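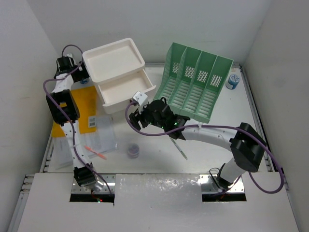
Voluntary code for tabletop robots leaves the hard parts to the buyer

Pandton, 15th October

A new code of practice for small two-armed robots was published this morning, and the companies that helped write it are already calling it a milestone. Buyers may want to read it first.

The Baven Code, named after the business park where the drafting group met, runs to 30 pages and covers robot arms that handle everyday items on a bench or table: pens, envelopes, jars, drawer units, file organizers. It sets out how such a station should be walled off, how cables should be run along the arms, what the status lights should tell a person standing nearby, and what records should be kept when an arm drops or crushes something.

None of it is binding. A company can say it follows the code by filling in a form and sending it to the drafting group. There is no visit, no test and no fee. The group says it will publish a list of the companies that have signed up. It has no plan to say which of them were checked, as no checking is foreseen.

"We wanted something people would use," said Chunhua Han, who led the drafting. "If you ask a shop with two benches to pay for an outside audit, they will close the document and carry on as before."

That may be true. It is also what was said about the group's earlier guide to guards and covers, which drew 40 signatures and was never followed up. Asked how many of those companies still meet it, Han said the group did not hold that information.

The section on cables shows the problem. It says a loose loop of cable should be "kept as short as the work allows" and should not be able to catch on objects or on a second arm. It gives no length. Nor does it say who decides what the work allows. In practice that will be the person who set up the station, and that person has usually decided already.

The section on shared space is stronger. Where two arms can reach the same spot on a table, the code asks for a written plan showing which one gives way, and it wants that plan tested again each time the layout changes. Moving a drawer unit counts as a change. So does swapping one organizer for a taller one. Lü, a maker of bench enclosures that took part in the drafting, fought to keep this wording after other members tried to cut it in September.

Ashraful Patwary, who inspects workshop equipment for insurers, read a late draft and sent back 8 pages of comments. He said three of his points were taken up.

"The layout rule is good and I would use it tomorrow," he said. "The rest is written so that everyone in the room already passes. I'd like to see one company that signed this and had to change something."

He was also unhappy with the part on lights. The code says a red light and a green light must have "clear and distinct meanings," but lets each maker choose what those meanings are. A worker who moves from one bench to the next could find the same color meaning two different things.

Usine, which sells ready-made stations to packing firms, said it would sign this week. A spokesperson said its products met the code in full. Asked whether anything had been altered to get there, the company said no changes had been needed.

The drafting group will take comments for 30 days. It has not said whether it will publish them.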